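Technology > Features > Workshop practice

Keeping the hand tools true

The folding programme at Grarkby depends on a pair of hand-held grippers which are never bolted to anything. An operator carries one in each hand, opens and closes the fingers as the garment requires, and the recorded movements are later used to train the fixed arms at the Doltness laboratory. The quality of the training rests on the condition of the tools, and a considerable share of the programme's time is given over to looking after them.

Agathe Gaillard is responsible for that work. She joined the programme after a long period in the maintenance of packaging lines, and she has written most of the service schedule now in use. It runs to 12 pages and is revised each November.

The schedule begins with the finger pads. Cotton sheds lint, and lint on a pad alters the grip long before an operator can feel the change. Pads are wiped with a damp lint-free cloth before each session and inspected under a bench lamp. A pad showing a glazed surface is withdrawn. Both pads on a gripper are replaced together, as a new pad facing a worn one will draw thin fabric to one side. The record for the present set shows 346 sessions between replacements, a figure the programme regards as satisfactory for work of this kind.

Attention then passes to the linkage. The fingers move on small pivot screws, and these are checked for play with the gripper held upright and closed by hand. Miss Gaillard prefers a light touch at this stage. A screw that is too tight produces a slow finger, and the operator will compensate by squeezing harder, so that the fault appears in the recording as a habit of the hand. Thread-locking compound is applied sparingly and left overnight.

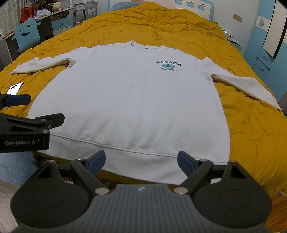

GRARKBY, 2nd October

The sweatshirt is a common choice for the acceptance trial which follows any service. It has a ribbed hem, a ribbed neckline and long sleeves, and each asks something different of the fingers. The garment is spread front side up with the sleeves out, and the trial starts from that position. Quilted bedding makes a demanding surface beneath it. A gripper set up only on a hard table may close too low on a soft one and take up the cover with the cloth.

For that reason the closing height is set twice, first on the bench and again on the bed. The operator brings the open fingers to the hem, closes them slowly and lifts. If the quilt rises with the garment, the attempt is marked as a failure and the approach is adjusted before the next. The procedure calls for 3 clean lifts in succession from each hand. Only then is the pair released for recording.

The two grippers are also compared with one another. Their opening widths are measured with a feeler block made by the Skidov tool room, and any difference is entered in the log. Small differences are tolerated provided that they are stable. A drifting value is treated more seriously, and usually leads back to the linkage.

A full strip-down is carried out after 2000 closing cycles on the test stand or at the first sign of roughness, whichever is sooner. The side plates are removed, the housing is brushed clean and the moving parts are laid out on a marked tray in the order in which they came off. Thái, the programme's parts database, holds a history for every finger assembly, including those returned to stock.

Miss Gaillard has asked that operators be taught to carry out the daily checks themselves, and the first group has completed its instruction. "They notice things I should miss at the bench," she says. "A finger that sticks on denim may behave perfectly well on a test block." The next revision of the schedule will contain a page for operators' remarks, to be read before each service and kept with the log.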